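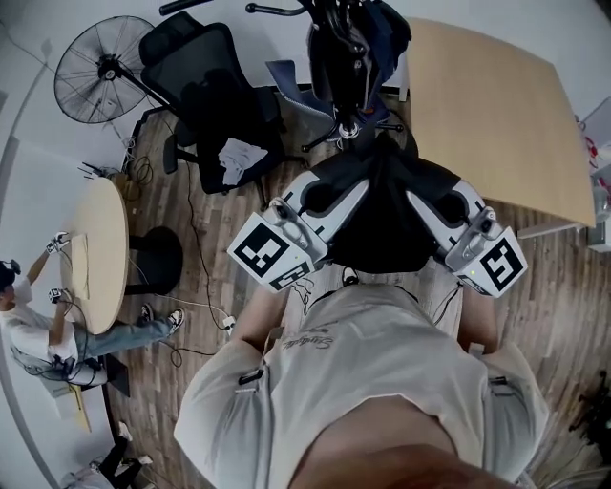
The mesh chair and the blue one, on the wood floor, cloth at the ready.

OK, chairs! I promised last time that I'd get to the office chairs, and several of you wrote in to hold me to it, so this is my chair item for April and I'm going to enjoy myself.

We have two kinds on the second floor at Skurnovby. There's the tall black mesh sort and there's the blue upholstered sort, and people have feelings about which one they get. I'm a blue seat person myself (the padding suits me, and I sit on one foot half the day, which mesh does not forgive). But the mesh ones are so much easier to keep nice, and after a winter of crackers and sweater fuzz I've come around to them a little.

Let's start with the mesh. Go over the back with the brush attachment on the vacuum, both sides, and go slowly. Dust sits inside the weave and a quick pass just moves it around. Then wring out a white cloth in warm water with a drop of dish soap and wipe from the top down. I like a white cloth for this one job. You can see what's coming off, and it's gross, and it's very satisfying. Armrests get the same cloth, and please do the undersides too, where everybody's fingers go.

The blue fabric takes more patience. Vacuum first, always, and get the crevice tool down along the seam where the seat meets the back. For coffee I blot with cold water and keep blotting. No scrubbing! I scrubbed one in the Cavalcanti room two years ago and it still has a pale fuzzy patch the size of a saucer. If the stain is old, write it up for Vandovlow when they come with the upholstery machine. They charge by the seat, so let's save it for the bad ones.

Now casters. Flip the chair onto a towel so you don't scuff the arms, and pull out the hair and thread with tweezers or a seam ripper. Most casters pop straight out if you tug, and if one won't, leave it in and work around it. A chair that drags on the wood floor will scratch it, and we only had that floor refinished last spring, so if yours is pulling to one side please don't just live with it. I did half of mine on my lunch break with a podcast on and it was a pretty good lunch.

Sinking seats: if yours drops an inch every time you sit down, the gas lift is going. You can't fix that with tape (I've seen the tape). Put a sticky note on the back and I'll add it to the order. Jisitgate has replacement columns and they usually come within the week.

One more thing, and then I'll let you go. Loose arms are nearly always just a bolt under the seat. The hex keys are in the top drawer by the copier, in the envelope marked CHAIRS, and I would love for them to go back in that envelope afterward. We've got 3 keys left of the set and I'm getting protective.

Cloths are in the blue bin under the sink, clean ones on top. Used ones go in the mesh bag on the hook and I'll run them through the wash on my way out. Next time, desk lamps, if somebody can tell me where all the bulbs went.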